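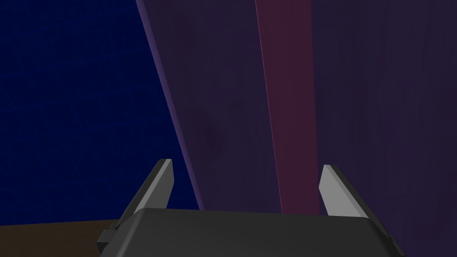 *Dunkelgrauer Greifer vor Blau, Violett und Rot, gerendert.*

## Presswerk Prastov, Tag der offenen Tür

10. Februar 2020, abends, im Zug getippt. Akku bei 37 Prozent, also schnell.

Anfahrt mies. Bus vom Bahnhof fährt nur bis zum Kreisverkehr, dann Landstraße ohne Gehweg. Wer im Juli zum nächsten Termin will: Fahrgemeinschaft. Parkplätze gibt es genug, hinter Halle B.

Zu viert waren wir da, für Grardale (unser kleines Label, falls hier jemand neu mitliest). Eigentlich ging es um die Frage, wo wir die nächste LP pressen lassen. Begrüßung im Pausenraum, Kaffee aus der Kanne, Streuselkuchen. Dann zwei Gruppen. Wir bei Liudmyla Onyshchenko, Leiterin der Galvanik, redet schnell und sehr genau. Mitschreiben fast unmöglich.

**Galvanik.** Lackfolie kommt vom Schneidstudio, wird versilbert, dann ins Nickelbad. Daraus der Vater, daraus die Mutter, daraus die Pressmatrizen. Kannte ich aus Büchern, aber der Geruch steht in keinem Buch. Bei kleinen Auflagen lassen sie die Mutter weg und pressen direkt vom Vater. Billiger, aber bei Nachpressung muss neu geschnitten werden. Das stand in unserem alten Angebot nirgends! Unbedingt nachfragen, bevor wir unterschreiben.

Lackfolien sind übrigens gerade ein Riesenthema, alle reden über Lieferengpässe. Onyshchenko wollte dazu nichts versprechen. DMM als Ausweg? "Klingt anders, muss man mögen."

**Pressen.** Laut. Ohrstöpsel lagen in einer Schale am Eingang, ich hab natürlich keine genommen. Etiketten werden vorher im Ofen getrocknet, sonst werfen sie Blasen. Puck rein, Etiketten oben und unten, zu, Dampf, Kühlwasser, auf, Rand abschneiden. Der abgeschnittene Rand geht zurück in die Mühle, bei schwarzem Vinyl jedenfalls. Farbiges wird getrennt gesammelt. Splatter machen sie von Hand, deshalb der Aufpreis. Durften wir nicht fotografieren.

Die ersten Platten nach dem Anfahren fliegen immer raus, bis die Temperatur stabil ist. Gestern bei einer Jazz-Auflage von 2162 Stück (krumme Zahl, Subskription) hat das wohl ewig gedauert.

**Abhörraum.** Winzig, warm, zwei Sessel. Lukian Lysenko hört dort Testpressungen, Auftrag für Auftrag. Er hat uns eine Seite mit Fehlern vorgespielt: Non-Fill, klingt wie Reißverschluss. Dann eine leicht exzentrische, das Klavier jault. Danach die gute. Unterschied brutal. Seine Bitte an alle Labels: die Testpressung auf mehr als einem Plattenspieler hören und Fehler mit Zeitangabe melden. "Knistert irgendwo" hilft ihm nichts.

Hab ihn auch nach Spielzeiten gefragt. Unsere B-Seite ist zu lang, wusste ich, wollte es nicht hören. Entweder leiser schneiden oder ein Stück runter. Ngubane, unser Schlusstrack, ist leider auch noch der lauteste und sitzt ganz innen, wo die S-Laute sowieso leiden. Reihenfolge tauschen – muss mit der Band besprochen werden, wird Ärger geben.

**Preise, Termine.** Liste gab es auf Papier, liegt bei mir. Rund 4000 Platten pro Schicht schaffen sie wohl, wenn alles läuft. Kleinauflagen werden dazwischengeschoben. Cover kommen von außerhalb, von Andton, und da hängt es meistens. Druckdaten also zuerst abgeben, Audio kann später kommen. Hatten wir bisher genau falschrum gemacht.

Gekauft: eine Ausschussplatte ohne Etikett vom Grabbeltisch, 2 Euro. Keine Ahnung was drauf ist.

Noch offen:

- Vater/Mutter im Angebot klären
- Preis für 180 Gramm, hab ich vergesen zu fragen
- Schneidstudio anrufen wegen B-Seite
- wer fährt im Juli mit?

Muss umsteigen. Rest mündlich beim Labeltreffen, die Preisliste bring ich mit.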